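Workshop notebook, January
Play bills, fold and basket trial

Continued from the last entry. Paper question is closed and we stay with the Phan stock. Open items were the fold, the container, and how the bills behave on the table between the two.

Background for anyone reading without the earlier pages. Kovenholm wants paper money for the market stall corner in their children's room. Visitors take bills from a basket, spend them, and the bills go back in the basket. The first set we sent was flat. It came back curled at the corners and stuck together in slabs. Their request for the second set: pre-folded, small enough for a child's hand, soft enough that a dropped one doesn't poke anybody, and easy to clear off a table at closing.

Stock

Phan uncoated, 18 sheets printed and cut. Both sides in the green-beige. The green is weaker than on the proof and reads more beige under the bench light. Kovenholm has seen a cut piece and accepted it. No second ink pass.

Trim was clean except for the last few sheets, where the stack had shifted against the back stop. Bills from those sheets have one long edge slightly out of parallel. Kept them in. Once folded the error shows as a thin lip of the inner layer and makes no difference to handling.

Fold

Three folds tried.

Half, then half again. Gives a small, fairly thick square. Opens by itself to a shallow V unless pressed. Pressed with the bone folder it stays shut, but the crease starts to whiten and the ink breaks along it.

Thirds, then half. Neater, more compact, stays closed. Takes too long. Kovenholm staff will be refolding these at the end of the day and will not do thirds.

Half, half, half. Too thick at the corner. The outer layer splits at the fold after repeated opening. Rejected.

Going with half and half, finger pressure only, no bone folder. The slight spring is acceptable and useful: a square that sits a little open is easier to get hold of than one lying dead flat on wood.

Crumple

Added a crumple group at Tùng Thân's suggestion. The argument was that whatever we fold, a good share will come back crushed, so the container and the clearing-up should be judged with crushed ones mixed in. Crumpled by hand, one squeeze, then let go. Mixed into the folded ones before they went on the table.

Open and close test: 40 cycles on each of a handful of squares, by hand, at the bench. Crease softens early and then changes very little. Ink loss on the crease is visible from reading distance and not from arm's length. One square tore at the center point where the folds cross. It was from the shifted-stack sheets, which may or may not matter. Put aside in the envelope taped to the inside cover.

Container

Red plastic basket, the small one. Compared with the steel tin and the shallow cardboard tray from the last round.

Tin: folded bills settle in the bottom and the last ones have to be tipped out. Loud when set down. Out.
Tray: fine for taking from, poor for carrying. Springy squares ride up over the edge. Out.
Basket: sides high enough to hold a loose heap, opening wide enough to drop into without aiming. Color separates well from both the bills and the wood, which Kovenholm asked for so that a child can be told "in the red one."

Lining the basket was discussed. Not doing it. A liner moves around and hides bills underneath.

Table

Used the butcher-block top (Vutitwood, the blond one) and not the white bench. It is the closest thing we have to the tables at Kovenholm. Two observations.

The bills are hard to see on it. Greenish beige on blond wood with a strong lengthwise grain is low contrast, and a square lying with its edges along the strips can be passed over on a quick look. At the closing-up check I missed one twice. The print could go greener on a later run. For this set, the note to staff will say to clear from one end of the table to the other.

The surface has enough tooth that a folded square stays where it lands. On the white bench the same squares slide when a sleeve goes past.

Layout for the clearing trial: bills loose across the lower center of the top, not stacked, some overlapping. Basket a little above center. Everything from the heap to the basket, one bill at a time, with no sweeping into the hand, which is how the younger visitors do it.

Notes from the trial

Folded squares with the open side up are taken first. Those with the fold up and lying flat get left for last.

Crumpled pieces are the easiest to pick up and the worst to store. Dropped on top of folded ones they prop the heap open and the basket looks full early. Capacity with folded squares only is 50 with room at the top. Mixed, call it about 26 before pieces start rolling off. Write the smaller figure on the card.

Overlapping pairs come up together and one falls back, usually next to the basket. Moving the basket nearer to the heap helped less than spreading the heap out.

A square that lands on its edge against the basket wall stays there and springs out when the next one hits it. Saw it with the folded type only.

Housekeeping

The mug in the upper right corner of the table stayed there for the trial. It is well away from the heap but it should not be on the top with uncoated paper. Same applies to me.

Cut-offs from the Phan sheets are in the drawer under the guillotine. Not to be thrown away until the Baltdale set has been priced; they want a smaller bill and it may come out of the waste.

Decision: half and half, finger pressed, red basket, no liner. Crumpled returns to be flattened and refolded by Kovenholm, or dropped from the set if the center point has gone. Spares to be supplied flat in an envelope, to be folded as needed.

Table partway through clearing, several in the basket and the rest still out:
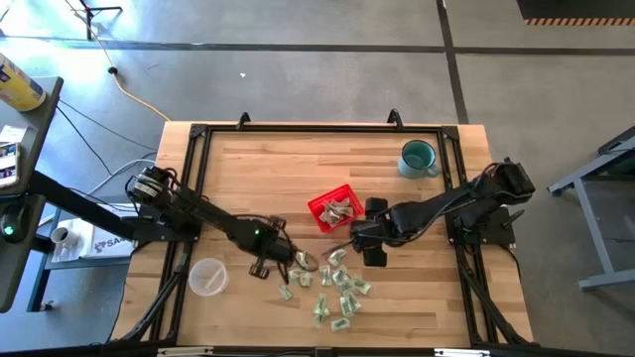
To do

Redraw the staff card with the smaller capacity figure.
Ask Phan for a swatch one step greener, same weight.
Repeat the open and close test with squares from the good sheets only.
Tùng to cut two blanks at the Baltdale size and try the same fold.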